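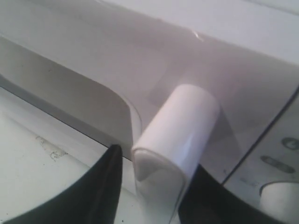
White cylinder, upright.

Lashari Refill Pilot: progress report to the Seritz fund
Friday, February 22, 2019
Prepared by Ynyr Mostyn

You asked for a plain account of the first period, so I will start with the figure everyone likes. We signed up 332 households against a target of 300. I would not read much into it. Sign-up was free, it took a minute at the library desk, and each household got a voucher. What we are paying for is return visits, and those are weaker. Of the 463 refills logged at the Leltadar shop, a large share came from the same 20 households, most of whom were already bringing their own bottles before we showed up with a banner.

Iulian Văduva, who keeps the shop's books, reads this more kindly than I do. He thinks habits take a full year and that winter is a bad time to judge. He may be right. I have heard the same thing said about summer.
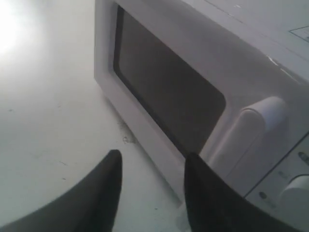

The claim in our application that refills would cut household plastic waste remains untested. Zodell was hired to weigh trash from a sample of homes and has sent a method statement twice and no weights. The second statement is longer than the first. I have held back their next payment until we see data, and I would like your agreement in writing before they call you.

Spending is under budget, mainly on account of the delivery van we did not lease. Please don't count that as a saving. If the drop-off route starts in July as planned, the money goes then.

Dish soap sells well. Laundry liquid sells when it is priced below the supermarket and stops when it isn't. Shampoo hardly moves, and I want to drop it. Iulian wants to try one more scent.

I am asking for two changes. First, replace the sign-up target with a count of households that come back at least three times. Second, let us move the poster money to shop hours, in particular Saturday mornings, when people turn up and find the door locked. The revised budget sheet is attached, with the shampoo line still in it pending your answer.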